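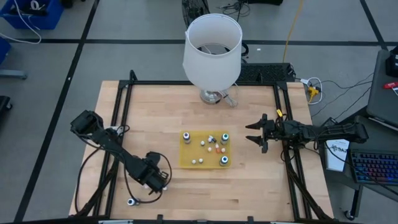

Mellurell sorting tray, translucent yellow, with bottles, vials and caps.

Mellurell Shallow Sorting Tray

The Mellurell tray is a rectangular, low-sided tray for keeping small bottles, vials and loose caps together on a work surface. It is supplied to teaching laboratories, dispensaries and packing rooms where small containers are handled by the piece and must remain in view while they are sorted.

The slightly raised rim holds round items within the tray when it is moved along a bench. The translucent yellow finish provides a clear contrast with white caps and dark glassware, and allows the tray to be identified quickly on a shelf among trays of other colors.

Recommended use

Place the tray on a flat, level surface. Larger bottles should stand toward the corners, leaving the center free for vials and caps. Vials may be laid on their side. Bottles that have been sorted should be set down outside the tray and returned to storage before the next group is started. The tray is not intended for stacking while loaded.

Specifications

Product line: Mellurell
Color: yellow, translucent
Shape: rectangular, shallow, slightly raised rim
Maximum load: 3 kg
Item weight: 500 g
Pack size: 2 trays
Order reference: Mirnby 37

Bottles, vials and caps are not included.

Care

Wash by hand in warm water with a mild detergent and dry with a soft cloth. Abrasive pads will dull the surface. Trays should not be placed in an autoclave or left in direct sunlight for extended periods. Adhesive labels may be applied to the underside and removed with warm water.

Related items

Shin cap dish, round
Flidia bottle rack, single row
Mellurell divider set

Ordering

Orders are accepted through the Mirnby supply desk. Institutions holding an account should quote the order reference and the delivery room. Unused trays may be returned in their original wrapping. The November catalog lists current prices for all sizes.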